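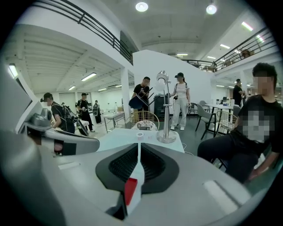 How long should a visitor be allowed to operate the handheld gripper during an open day? Four minutes per turn worked best in our sessions, with 2 of those minutes given to free practice before any task is set.

4.2 Visitor sessions

The open day at the Otberg hall was held on Feb 8, 2024. Visitors signed up in advance and were called to the floor in small groups. Each visitor received the same spoken introduction, read from a card by a member of the Liria team, and then worked with a handheld gripper on everyday objects placed on tabletops. Figure 3 shows the hall during the demonstration, with a small white cup and a lamp on the table in front of the gripper. Furniture was left on the floor of the hall so that visitors would have to choose their own approach to the table.

The task was to pick up an object, move it to a marked spot and let go. A turn was scored as complete if the object stood upright at the spot when time ran out. Turns stopped early by the visitor were logged separately and are not included in the completion rate. Of the 100 turns logged, 30 were stopped early, most of them during free practice. Several of these visitors came back later in the day; their second turns were excluded from the analysis.

Two changes were made to the protocol used at the June session in Kirkik. The written instructions were dropped, as few visitors had read them, and the waiting line was moved away from the tables. The scoring rules were kept the same so that the two sessions could be compared. Scoring was done by Miłosz Brzozowska and checked against the Zwahlen log files at the end of the day. Where the two disagreed, the log file was used.

Figure 3. Open day demonstration at the Otberg hall, seen from a handheld gripper. People with backpacks are on the floor, and black railings run along the upper level.

Comments were collected on paper after each turn. They are treated in Section 4.3 together with the exit survey.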